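Home Projects Gallery Parts Downloads Contact
Search this site Enter keyword Go

Platulo board and bench: gallery

The Platulo board is a desktop panel for practising small manual operations: pressing, sliding, plugging and cable handling. The sections are plastic, in dark blue, dark green and grey, with small notched tabs along the edges. Colour follows the print batch and carries no meaning. The Korkunov layout has been kept for the controls, with the changes listed further down the page.

Dimensions in the parts list are in millimetres. Fasteners are metric. Sections can be removed one at a time, provided the leads on the grey panel have been unplugged and moved clear.

Controls

The slider section is dark blue and has white numerals 1 to 5 in a row. There are two markers, white squares with dark triangles, one on each side of the scale. One triangle points up and the other points down. When recording a setting, write down the number and which marker was used. Earlier log sheets gave the number only and can't be compared with later ones.

The buttons are on the dark green section. Both are round, one red and one teal green. Red is wired as stop and teal green as start, and this should be checked with a meter after any rewiring, as the two connectors under the board are identical. 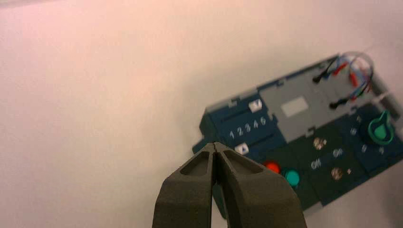
Lead length was the item that took the longest to settle. The first set was cut at 600 mm and dragged on the bench whenever the plugs were moved from one side to the other. Shorter leads pulled on the solder joints. The Lasard leads now fitted are a softer silicone type and keep their bend less, although they still twist together after a session and need to be separated by hand before the next one. Insulation colours are red, blue and black. The probe plugs are black and are not keyed to wire colour, so trace the wire back before making a connection.

The light grey panel has a white label area near its middle. This is left blank on purpose. Session numbers go on the log sheet, and anything written on the label in marker has to be taken off with isopropyl alcohol, which dulls the surface with repeated use.

Changes from the Korkunov layout

Slider section turned so that the numerals can be read from the operator's side.
Button spacing increased by 9 mm for use with gloves.
Lead anchor moved to the top edge of the grey panel.
Display cut-out deleted.

The tab pattern is unchanged and older sections will still fit. Some filing may be needed on sections from the first batch, which came out slightly oversize at the corners. File the tab, never the slot. If a tab breaks, reprint the section; glued tabs have not lasted.

Bench and enclosure

The bench top is plain white. It was chosen for even lighting and for ease of cleaning. Small black parts are easy to find on it, white nylon washers less so. The board is placed at an angle on the right-hand side for most sessions, leaving clear working area to the left.

Panels are from Tang, ordered cut to size. They are smooth and white on both faces, and the edges were sanded before fitting. Edge tape was considered and left off. Fixings are spaced 2 to an edge on the short sides. Panels should be wiped with a damp cloth and mild detergent. Abrasive pads leave marks that show under side light.
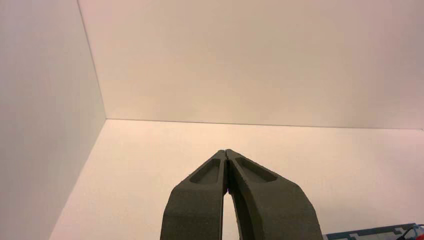 Bench enclosure. Plain white panels, smooth finish.

Lighting is from overhead strips with a diffuser. The colour cast on the bench top varies with time of day when the blind is up, and a slight pink or peach tone in the late afternoon is normal. For colour-critical work, close the blind and allow the strips to warm up first. White balance is set against the bench top and not against the panels, as the two are different whites.

Maintenance

The board is checked every 36 sessions. The check covers slider travel, button return, lead continuity and tab condition. Slider slots are brushed out dry. Do not use oil or silicone spray in the slots; it collects dust and makes the travel uneven. Replace a lead if the insulation has gone stiff near the plug.

Drawings for the current revision are under Downloads. The Korkunov drawings are kept in the archive folder for reference and should not be used for new prints. The Lasard lead part number is on the second sheet of the parts list, with the plug.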